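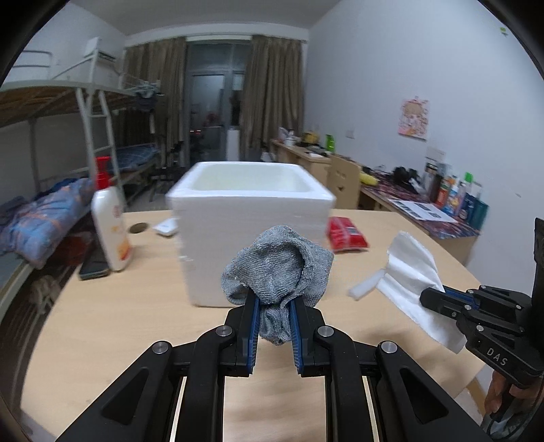

A knit item held between the fingertips, with the foam box behind it.

The following is a record of the grip fault that interrupted our February sessions, written up for this blog at the request of several readers who use the same type of hand-held gripper. It covers what failed, how it was found and what has been changed.

The task is a simple one. Small soft goods are picked up from the tabletop and placed in the box, and each attempt is logged as a separate episode. The February plan called for 700 episodes. The fault was noticed at episode 475, when Jennylyn Estrella reported that her trigger felt normal but that a folded cloth had slid out of the fingers twice in succession. She stopped work and set the unit aside, in accordance with our rules.

My first assumption was operator fatigue, and I regret that. It was late in the evening, and I asked her to try again the following morning after a rest. The cloth slipped again on the third attempt. We then placed a strip of paper between the closed fingers and pulled. On a sound unit the paper tears or holds. On this one it came out with almost no resistance at the tip and held firmly farther back.

The cause was a pivot pin in the linkage that had begun to back out of its seat. With the pin in that position, one finger closed at a slight angle and the two pads met only at their inner ends. Thick items were still held well enough, and for that reason the fault went unremarked for some time. Thin items were not.

A review of the recordings followed. Working backward from episode 475, I found the first doubtful closure at episode 224. Everything from that point on has been withdrawn from the set, including many episodes that look entirely acceptable. A few colleagues considered this excessive. My view is that the recorded finger width can no longer be trusted once the pin has moved — the number in the log and the gap between the pads are two different things.

There was also a safety matter. While examining the linkage, I closed the trigger with a fingertip resting near the loose joint and received a minor pinch. No treatment was needed. It was nevertheless my error, and the written procedure now states that the trigger must be locked before anyone touches the arms.

The replacement pins were ordered from Grolton and arrived in nine days. The old ones had come with the kit from Falia, and I make no claim that they were defective. The unit had been dropped once in January during the move from Noltley, and the drop was not entered in the log. It should have been.

The paper test is now carried out at the start of each session and after every 47 episodes. All pins are marked with a line of paint so that any rotation shows. Any drop, however slight, is to be written down with the time.

One question remains open. The second unit passed the paper test on the same day, yet its trigger return is slower than it was in the fall. I have asked Campos for the spring specification and will add it to this post when it is received.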